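Engineer Brigade to Give Up Erkness Barracks

The army will move its bridging brigade out of Erkness and into the larger garrison at Flostov, the defense ministry confirmed in a written statement. The transfer covers 1,323 soldiers and all of the brigade's heavy vehicles. Artillery units already based at Flostov will stay where they are.

The brigade has been below its planned strength for most of the past decade. Its last full river crossing exercise was canceled when two of its three companies could not field enough trained drivers. An internal review then recommended putting the engineers closer to the armored units they support.

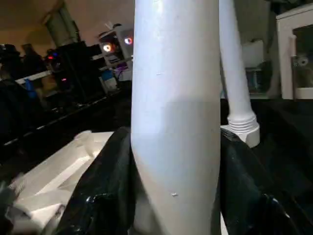
Threaded fitting at the foot of a white pipe.

Under the plan, one company will remain in Erkness through the winter to guard the depot and hand over the buildings. The ministry has not said what will happen to the site afterward. The town council has asked for the rail siding and the vehicle sheds, and wants an answer before it sets its budget.

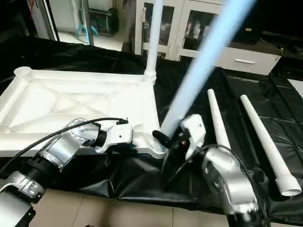 The brigade will also change its main equipment. The old pontoon sets, many of them older than the crews who use them, are to be replaced by the Stallo, a truck-carried bridge built by the Crăciun works. The Stallo's deck is stiffened from below by ribs that cross in an X, the same pattern molded into the underside of the white table top, between its corner sockets. The ministry says the layout saves weight without lowering the load limit. A 100-foot span can be laid by a crew of seven. The pontoon sets needed a full platoon for the same job.

Seven bridges have been ordered so far. The first 2 are due at Flostov before the brigade arrives and will be used to train instructors. Officers who worked on the review had asked for a larger order, according to the statement, but the remaining money was moved to air defense radars.
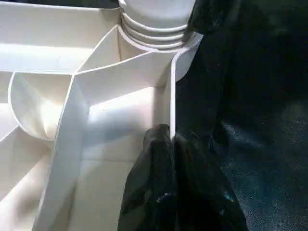 FLOSTOV, 29th July. Work on the new engineer quarters has begun on the east side of the garrison, next to the river training area. Two older barracks blocks are being refitted, and a concrete ramp is being poured for vehicle launches. Road closures on the garrison side of the bridge will last until the ramp is finished.

The move has drawn complaints from families in Erkness, where the army is the largest employer. Married quarters at Flostov are full, and soldiers with children have been told they may have to rent in town for the first year. The ministry says a housing allowance will be paid but has not published the rate. 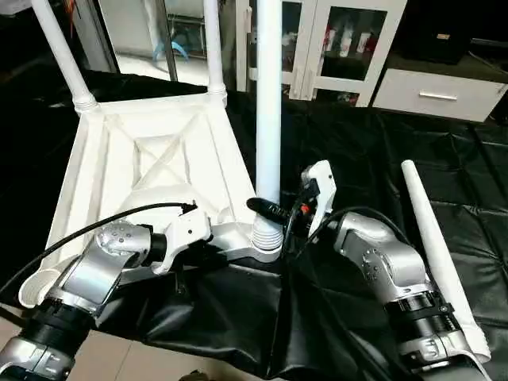
White plastic chair on its back, with a loose leg lying on the black cloth.

Opposition members of the defense panel want the full review released before the first convoy leaves. The ministry has offered them a closed briefing.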